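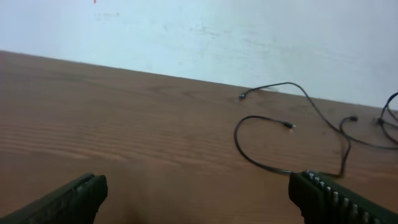 **How many power supplies does a small gripper arm need?**

Two will do it: one for the servos and one for the controller board, with their grounds joined. Running everything from a single supply is possible, but the board tends to reset when several servos start at the same moment.

The rest of this page covers the wiring and first setup of the gripper arm I built on a table in the spare room at Drorkstead. It assumes you have already printed or bought the arm parts and bolted them together. If you haven't, do that first and come back, as it is much easier to route cables along a finished arm.

## What you need

- A hobby arm with 6 servos, the last of which opens and closes the gripper
- A servo controller board with a USB port (mine is a Zindeck)
- A supply for the servos, matched to the voltage printed on their cases
- A separate 5 V supply for the board
- A fused distribution block
- A switch rated for the full servo current
- Servo extension leads
- Masking tape and a fine pen
- Hook-and-loop strips
- A multimeter

Check the servo supply before you buy it. Add up the stall current of all the servos from the maker's data sheet and choose a supply that can deliver that much. A supply that only covers the running current will seem fine until the arm lifts something.

## Step 1: Label the leads

Lay the leads out on the table with nothing plugged in. Wrap a flag of masking tape round both ends of each one and write the joint number on it, counting from the base. Write the voltage on the supply leads as well. Barrel plugs of different voltages often fit the same socket, and I have lost one board that way already.

Test each supply with the multimeter before it goes near the arm. Note the voltage and which side of the plug is positive. Most are centre positive, but older ones out of the drawer may not be.

## Step 2: Wire the servo power

1. Fix the distribution block to the bench or the baseboard, behind the arm.
2. Run the positive side of the servo supply through the switch and then to the block.
3. Run the negative side straight to the block.
4. Take one fused feed from the block to the servo terminals on the controller.
5. Join the servo negative to the ground pin on the controller.

Number five is the one people forget. Without a shared ground the servos will twitch or ignore the signal altogether.

Mount the switch where you can reach it without leaning over the arm. Mine was on the wrong side for months. I moved it one Saturday and it took ten minutes.

## Step 3: Route the cables along the arm

Start at the gripper and work back to the base. Leave a loose loop at each joint, big enough for the joint to travel its full range without pulling. Move each joint by hand, slowly, with the power off, and watch the loop. If it goes tight at either end, add slack. If it can drop between two links and get pinched, take some out.

The wrist needs the most care. My wrist lead is 300 mm from the last clip to the plug, and anything shorter pulled out when the gripper turned over. Rizwan Niazi, who built the same arm before me, runs his through a length of braided sleeve and has had fewer broken wires than I have.

Keep the supply cables behind the base, well out of the fingers' reach. A loop of thin cable on the bench is easy for the gripper to catch, and it will drag the plug with it. Use hook-and-loop strips for this. Cable ties look tidier, but you will be cutting them off again within the week.

## Step 4: First power-up

Take everything off the table within reach of the arm. Set the joints by hand to the middle of their travel.

1. Plug in the board supply only and connect the USB lead.
2. Open the control program (I use Joo) and check that it finds the board.
3. Set every channel to its centre value.
4. Keep your hands back and switch on the servo power.

The arm should jump a little and hold still. If a joint drives hard into its stop, switch off at once. The horn is usually fitted one or two splines out. Take the screw out, turn the horn back and try again.

If a servo hums all the time, it is holding against something. Feel for a tight cable before you blame the servo.

## Step 5: Set the gripper limits

Do the gripper last. Bring it closed in small steps until the fingers just touch, then back off one step and save that as the closed limit. Open it the same way and stop before the linkage reaches the end of its travel. Save that too.

A gripper servo left squeezing against a stop gets hot and wears out early. I set mine to relax after 45 seconds if it hasn't been sent a new position. In Joo this is under the channel settings and is off by default.

If smooth fingers let things slip, add grip to the inner faces. I tried thin rubber from Gostix, which held well but peeled at the tips. Ridges printed into the finger last longer and don't need glue.

## Step 6: Run it in

Write a short loop that moves each joint a little way and back, and let it run while you are in the room. Stop it every so often and feel the servos and the plugs. Warm is fine. Too hot to keep a finger on means something is binding or the supply wires are too thin.

I checked mine again after 3,000 cycles. Two screws at the elbow had worked loose and the lead at joint four had a flat spot where it rubbed against the bracket. Thread lock fixed the first, and a turn of tape and a longer loop fixed the second.

Switch off the servo supply before the board when you finish. Support the forearm with one hand as you do it, as it drops when the power goes.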